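Right handheld gripper drops out mid-episode, left one is fine
Asked by Marin Begović
Tags: grippers, cables, recording, faults

We record tabletop tasks with a pair of handheld grippers. Since March the right one has been cutting out. The finger width reading freezes at whatever it was, the log shows error 1006, and the episode is lost. It happens mostly when the operator reaches toward the far side of the table. Swapped the USB port, no change. Reinstalled the driver, no change. Cable is 2 meters. Any ideas before I send it back?

3 answers

Kwabena Asamoah
Did you try a different PC? Ours did something like this and it was the PC.

Elvira Cuadros (accepted)
If it only drops when the arm is extended, suspect the cable before the electronics. The wire breaks inside the jacket, right where it leaves the body, and you won't see anything from outside. Start a recording, hold the gripper still and bend the cable gently at the exit for 60 seconds. If the reading freezes, you have your answer.

Then look at how the cable runs when someone is working. Ours used to hang straight down and every long reach pulled on the plug.

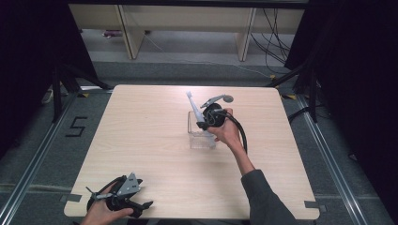
Leave enough slack for the longest reach on your table, and clip the cable to the sleeve near the elbow so the pull lands on the clip — a loose velcro strap is fine. We got about 2000 episodes out of the next cable and it still works. Also have your software stop the episode when the width hasn't changed for a while. We lost a full afternoon of data to a frozen value that looked normal in the log.

Tudur Harries
Agree with the above. Unplug it before you open the body. I didn't, and shorted the board.

Comment from Marin Begović: It was the cable. Froze on the second bend. New one ordered.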